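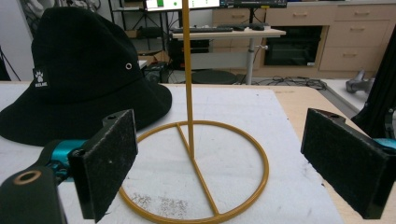 Is the Waaka hand-held gripper pair worth it if you only handle soft things?
It's worth it if most of your work is floppy stuff like hats and cloth. For hard, shiny parts I'd look elsewhere.

I've had the Waaka pair from Kulisell since May, and I've been swapping back and forth with my old Landar set to see which I'd rather hold all day. The Waaka wins, mostly for the foam pads! They squash nicely onto a hat brim and don't leave a mark (the Landar ones always creased mine). They do collect lint like mad, though, so keep a sticky roller handy.
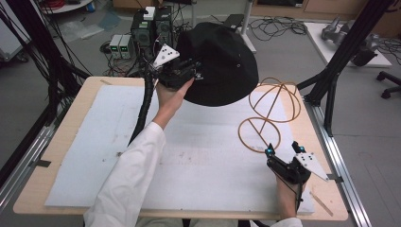 Using two at once takes practice. My left hand got the hang of it after 8 tries or so, my right took 18, and I'm right-handed, so make of that what you will. The cable on the left one is thick and a bit of a drag on the wrist.

Price was 190 for the pair, against 80 for the Landar. Spare pads come separately, which is cheeky. Four stars from me, and I'd buy them again.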